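The spare room at Mollcombe is nearly finished. The bed went in first, then the sofa, which took 2 of us and a lot of turning on the stairs. Kamil Havlíček wanted it under the window but I like it across from the bed.

I spent longest on the nightstand. I wanted light wood with a drawer, and small enough to fit by the wall.

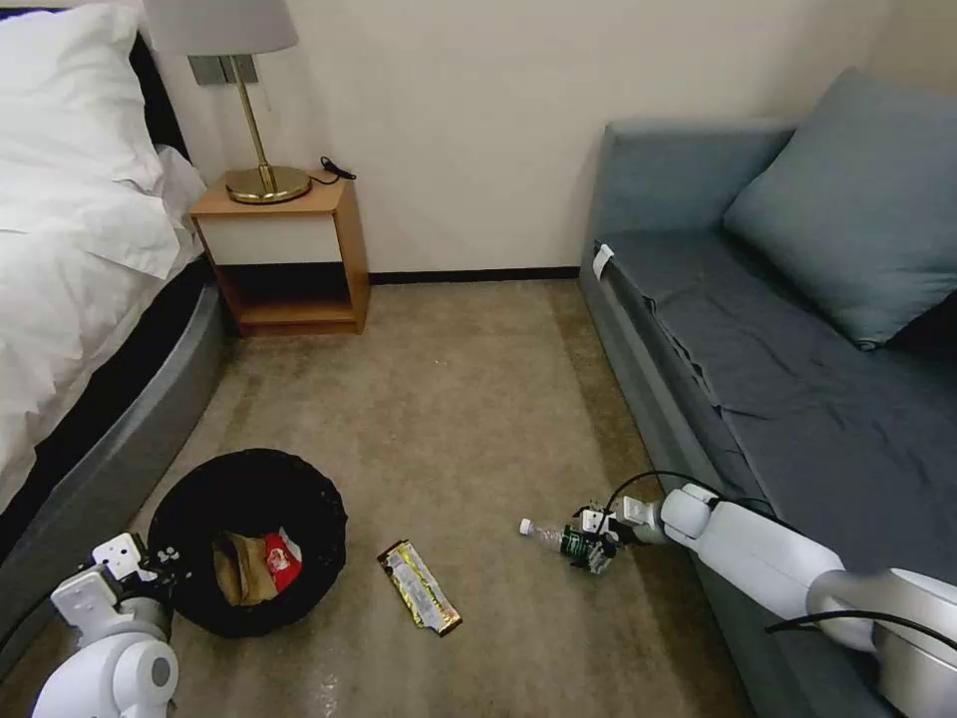 Bed, nightstand and sofa. Still need to sort the cord by the lamp.

Curtains next, probably in July.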